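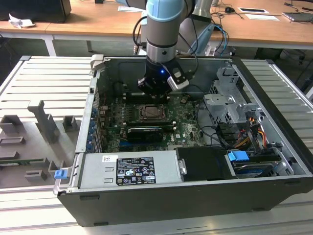 I think an old office tower should be opened at least one time before somebody decides to throw it away. In my town people carry them to the recycling point with the side panel still closed, and I find this a pity.

My first one cost me 390 lei at Ardeleanu, a second-hand shop that keeps such machines until February and then sells them cheaply. I knew very little. But a desktop of this kind is made to be opened by a person who is not an engineer. Blue plastic shows you where to press.

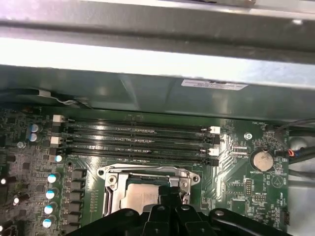 **Lenuța Pascu**
*Columnist, Bendulgate*

Compare this with a thin laptop, where the memory is often soldered and you must accept what you bought. In a tower, four memory slots wait on the board with their small latches. You can put in 2 modules of 8 GB today, have 16, and think about the rest next year. I consider this a form of respect for the buyer.

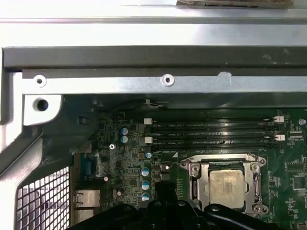
*Four empty memory slots, latches open.*

My colleagues answer that old towers are big, ugly and hungry for electricity. About the size they are right. Still, I don't see why a heavy metal box for letters and invoices must be replaced when only one part in it is weak.

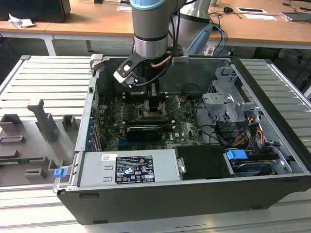

**Should a beginner start with the processor?**

Start with the memory. It is easier to remove and put back, and the processor socket has delicate contacts which I would leave for a later evening.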